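Leblanc Twin-Arm Packing Cell: is it worth a bench of your own?

4/11/21
By Ysaline Arnaud

Leblanc sells this as a packing cell "for everyone", and I have learnt to be wary of that word. What you get is two robot arms on a shared metal rail, a two-finger gripper for each, the control box, and a licence for the Brenham software that ties it all together. You find your own booth, your own lighting and your own goods to pack. The brochure mentions that once, in small type on the back.

The arms themselves are decent. Joints are quiet, the cables stay out of the way if you take your time clipping them, and swapping a gripper needs one hex key. Setting up took us 2 days. Leblanc claims an afternoon, and I would love to meet whoever managed it. Calibration has to be done for each arm and then again for the pair, and the software forgets the second part if you close it in the wrong order.

The packing routine is what people will buy this for. One arm holds the bag steady, the other fetches items and lets go of them over the opening. Rigid boxes are easy and plenty of cheaper kits can do them. Thin plastic bags are the real test, as the film creases and sags and the rim never sits in the same place twice. We gave it a pink one and a green mesh basket of artificial fruit and veg.

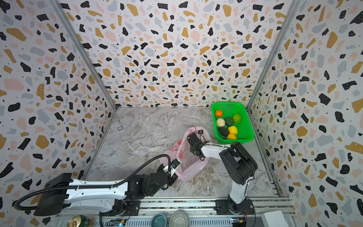
Cornel Dinu says his firm went for the single-arm Ferbridge instead and put the difference towards a fixed bag stand. He reckons a second arm that spends its day holding a bag is a very dear clothes peg.

I have some sympathy with that. Over 106 trial picks we had 34 that needed a person to step in, mostly for a bag that had folded shut. For a demo that may be fine. For a shop floor it is a lot of stepping in, and Leblanc's page gives no failure figures at all – only the word "reliable", used 4 times.

Support answers within a day and is polite. Spare gripper fingers were out of stock when I asked in May, and they still are. The warranty leaves out the fingers, too, which seems a bit rich.

If you want to teach people how two arms share a job, it is a fair buy. If you want bags packed, ask for a trial with your own bags before you sign anything.

Related items
Ferbridge single-arm bench kit
Billico gripper fingers, soft and hard
Brenham software: what the licence covers

Contact us | Copyright Billico Reviews | Back to top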